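Diary, 8 April 2020

Fourth week at home

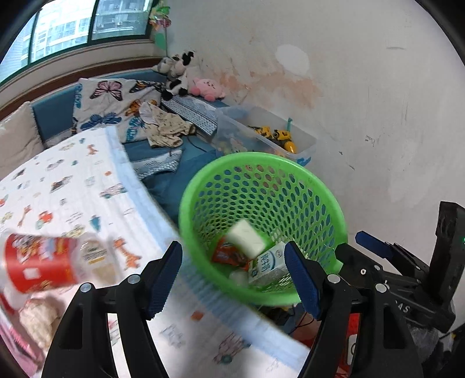 The green basket, on the floor.

I slept until 7 today, which has become late for me. The street in Drasberg is so quiet in the morning that I wake up from the birds and then I lie and listen for a bus. The bus still goes, but it is almost empty, and the driver has put a red and white tape behind his seat so that people enter by the back door.

I want to write in this diary in English every day until the office opens again. My teacher of the evening course told us that a diary is the best exercise, and the course is stopped now, so this is my homework which no person will correct. I missed two days already. On Monday I had a headache and on Tuesday I was simply lazy.

The big subject of the week is bread. I could not find yeast at Oltmanns, not the dry one and not the fresh one. The shelf had only a paper with the words "maximum 2 per customer", and under the paper there was nothing to take. So I decided to make a sourdough. I have read that one needs flour, water and patience. Flour I have, a rye flour which I bought last August for a cake and did not like. It smelled still good.

Today is day five of the sourdough. On day two it made many bubbles and I was very proud and sent a message to my sister. On day three it became flat and smelled like paint. I wanted to throw it away, but my sister wrote that it is normal, and that hers did the same, and that I should feed it and leave it alone. I fed it. This morning there were small bubbles again, at the side of the glass, and the smell is more like an apple that has been in a bag too long. I put a rubber band around the glass to see how high it climbs. At noon it was one finger above the band. I looked at it too often, I think. My mother used to say that milk does not boil while somebody looks.

The kitchen is cold for it, so I carried the glass to the bathroom, where the pipe of the heating goes through the wall. Then I forgot it there and was shocked in the afternoon when it was not in the kitchen.

I worked from ten until four. The work is little now. The customers from Tulholm have moved everything to the summer, and we only answer letters and correct old lists. We had one telephone meeting in which the sound was so bad that I understood only half, and I said "yes, agreed" at the end because all the others said it. Later I had to write to a colleague and ask to what I have agreed. It was about the vacation days. We must take 5 of them before the end of the month. I am not happy about it, because where shall I go? But I understand the reason and I will not complain to anybody except this diary.

After work I walked up to the water tower and back. It was mild, I carried my jacket over the arm. People make a curve around each other now, and many of them smile when they do it, as if to say sorry. An old couple was sitting on the two ends of one bench, with a thermos between them. The magnolia in front of the closed library is open completely. Last year I did not see it at all, I went past there only in the dark.

In the evening I telephoned with my mother in Rukonden. She is well, but she is bored and she has washed all the curtains. She wanted to know if I eat vegetables. I told her about the sourdough and she laughed very long. When she was a child, they had one in a stone pot, and it was her duty to feed it, and one time she forgot it for a whole week and her grandmother took it to a neighbor to save it. I had never heard this story. I asked her how her grandmother baked, with which flour and how hot, and she said "until it was ready." So I did not become wiser, but we talked for more than an hour, and usually it is ten minutes.

Easter is on Sunday and I will not travel. I said it to her at the end of the call. She had known it already, of course.

For tomorrow: feed the glass in the morning, and if it goes up to double, try the first bread in the evening. Ask the neighbor downstairs if she needs something from the store. Buy onions, oats, dish soap. Look again for yeast, in case the bread becomes a stone.

New words today: lukewarm, crust, to knead (the k is not spoken), postponed.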